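## Visit notes: Daltex filling hall, August open day

Daltex fills nail lacquer under contract for smaller brands, Zaker and Mnguni among them, and opens the plant to buyers and bloggers once a year. I went on the morning tour, which started at 9.30 and lasted until just before lunch. Shoes were covered, hair was netted, and phones went into an antistatic bag before we entered the solvent area.

### Base and pigment

The base arrives ready made in steel drums: film former, plasticiser and a blend of ethyl and butyl acetate. Daltex does not make its own nitrocellulose and has no plans to. Colour is added as pre-dispersed chips or paste, weighed on an earthed bench scale in a separate room. The batch being weighed during our visit was a grey-green cream for Zaker, with 16 ingredients on the sheet, several of them present only to correct the tone by a very small amount.

Shimmer and flake go in last, at low speed. The guide explained that high shear bends the larger flakes and dulls them. Holographic pigment is treated the same way, with a shorter mixing time. A suspension gel keeps it from settling, and the usual complaint about thick lacquer is often a complaint about too much gel.

### Filling

There are two lines. The older one fills by piston and is used for creams. The newer one uses a peristaltic pump and takes the glitters, as the tubing can be changed between shades without stripping a valve. Each empty bottle receives its mixing balls first, then lacquer, brush and cap. Cap torque is checked by hand at the start of a run and again after every tray change. A tray holds 294 of the small square bottles; the round ones do not pack as well.

We were shown a rejected tray from the Trerkutari range. The fault was brush splay: on a good part of the tray the bristles had been trimmed unevenly by the supplier. The lacquer itself was within limits and the bottles were to be rebrushed.

### Testing

Drawdowns are made on black and white card at a fixed thickness and compared with a retained standard under a daylight lamp. Dry time is measured by touch, on glass, at 23 degrees. Wear is tested on staff who agree to it, two coats without top coat, with chips recorded daily. I asked whether results with a top coat were kept as well. They are, but only when the brand pays for them.

The stability oven runs at 45 degrees. Reds had bled slightly into the clear layer in one sample, and the neon shades had faded at the shoulder of the bottle.

### Practical points

- Parking is behind the goods entrance and fills early.
- The smell is noticeable in the filling hall in spite of the extraction.
- No bottles are sold on site. Each visitor receives one unlabelled mini.
- Questions about formulas are answered in general terms only.

The talk on solvent limits overran, so the session on cap moulding was dropped from the morning group.

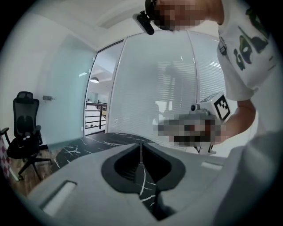
Irina Nedelcu writes that the afternoon group did get the cap moulding session, and that the inner seal on the square bottles was changed this year to a softer liner. Her older Zaker bottles thickened within months of opening and she would like to know if the new liner is on the Mnguni shades too.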